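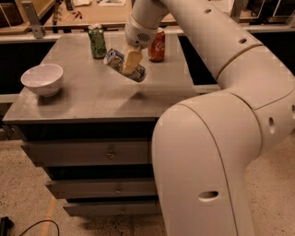
*Silver and blue can in the fingers, red and green ones still on the cabinet top. Bowl stays put.*

May 19, 2024. Bench notes, can clearing for the Drekley break area.

Okay, so I finally have a proper stretch at the bench to write things down instead of leaving sticky notes for Ketsara. Quick recap for anyone reading over my shoulder: Drekley wants an arm in the break area next to their packing hall that clears empties off a cabinet top and leaves the dishes alone. Small job on paper! The person who does it now is on the packing crew, it rotates, and they do it at the end of the shift when everybody wants to go home. Skála is our name for the task script and I'm on the second rewrite of it.

I went over to Drekley with Ingeborg Lenz before I started the rewrite and I'm glad I did, because I'd been picturing the wrong thing. I had it in my head that people hated clearing up. A couple of them do. But one guy told us the clearing round is when he gets to walk over and talk to the folks from the loading side, and if the arm takes that over he'll just be standing at his station for another 10 minutes. Ingeborg wrote that down word for word (I didn't, I was busy measuring the cabinet, sorry). She has brought it up at every meeting since and I think she's right to.

The other thing they asked about was who gets the blame if a mug breaks. Fair question. I said the log would show it. A woman at the back said the log would also show who left the mug there, and I didn't have a good answer, so that goes on the list below.

## Grasping

Things I want to remember from this round:

- Upright cans: go in from above, close around the middle, lift. I like a short lift and then a pause before the arm moves off, it's easier to watch and easier to stop.
- Tilt in the grip: a can that comes up leaning is fine for an empty one. Not fine if there's an inch of old soda in it, and at Drekley there will be. Ketsara wants a drip tray under the path. I want people to tip them out first. We are not agreeing on this yet.
- The bowl is on the "never touch" list, along with mugs and anything with a handle. I've been leaving it on the left side of the top for every setup so I'd notice right away if the arm got ideas.
- Closing force is set at 40 in the config (our own units, don't ask, it's left over from Skoltari). Leave it alone until we've talked.

Now, crushed cans. At Drekley they crush them, pretty much all of them, it's a habit and I think a bit of a sport. I built the first version of Skála on nice clean upright cylinders like a fool. A can on its side with dents in it has no good middle to aim for, and the shiny parts throw the light back in ways the detector doesn't love. So the silver one gets its own approach: fingers closed on the way down, stop short above it, look again, then decide which way to open. It's slower. I don't care much about slow, there's no line waiting behind it.
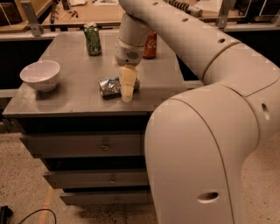

## People stuff, for the next call

Putting these in the notebook so they don't get lost in my email.

- Don't ask the crew to stop crushing cans. Ketsara's point, and she made it loudly. If the first thing the arm does is hand out rules to the people it's supposed to help, they'll hate it by September.
- The log. I'd like it to keep stops and failed grasps and nothing about who was in the room or when a thing was left there. Keep the last 200 events and drop the rest. Ingeborg is going to ask Drekley to put that in writing before anything gets installed.
- The rota. Their shift lead assumed the clearing time goes straight back into packing. The crew assumed they'd get it as break. Somebody needs to say which one it is and it shouldn't be us, but we should make them say it.
- Stop button goes where the crew can reach it without leaning past the arm. They get to pick the spot.
- Training: I'd planned around 2 hours on site. Ketsara thinks people will want to try to fool it with odd stuff on the cabinet, and that we should let them and plan for a longer visit. Yes. I'd do the same thing in their place.

For whoever has the bench next: Skála is saved under the Skornavport folder, the crushed-can branch is separate, please don't merge it. I still need to redo the lighting notes and I haven't touched the speed limits at all. If you come up with anything on the soda problem, write it in here and not on the whiteboard, I keep erasing the whiteboard.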